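Reserving a Study Room at the Srithong Learning Center

Last updated September 24, 2022

Study rooms and classrooms at the Srithong Learning Center may be reserved by enrolled students, teaching staff and registered community groups. Reservations are made through the Woter booking page. Requests by telephone are accepted only when the booking page is out of service.

Before you begin

You will need your member number and the password you chose when you registered. Community groups must use the account of the person named on the group's registration form. If that person has changed, please contact the front office before making a request.

Making a reservation

1. Sign in to Woter and select "Rooms" from the menu on the left.
2. Choose a date. Dates shown in gray are closed to booking.
3. Select a room. The seating limit appears next to the room name. The largest classroom seats 36 people and the smaller one seats 17.
4. Enter a start time and an end time. A single reservation may not exceed 2 hours during the examination period in May.
5. Enter a short title for your booking. The title is displayed on the screen outside the room, so please do not include private information.
6. Select "Submit." A confirmation will be sent to the e-mail address on your account.

Bookings made by students are confirmed at once. Bookings made by community groups remain marked "Pending" until they have been reviewed by Hartmut Albers, Room Services.

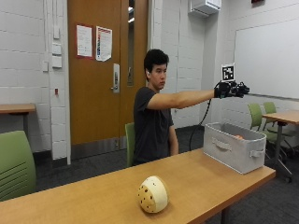
Tables and chairs may be moved during a booking. They must be returned to the layout shown on the card beside the door before the room is released to the next group. Nothing may be taped or pinned to the walls. Food is not permitted in any room; drinks must have a lid.

Changing or canceling

Open "My Bookings," select the reservation and choose "Edit" or "Cancel." The start time can be changed until the evening before. After that point, the booking must be canceled and a new request submitted. Members who fail to appear for a confirmed booking will receive a notice. A second notice in the same term suspends booking rights until the term ends.

If the door does not open

Hold your card flat against the reader until the light turns green. If the light stays red, check that the room number matches your confirmation, then call extension 34. Questions about lost or damaged cards should be directed to Sugeng Entili at the front office.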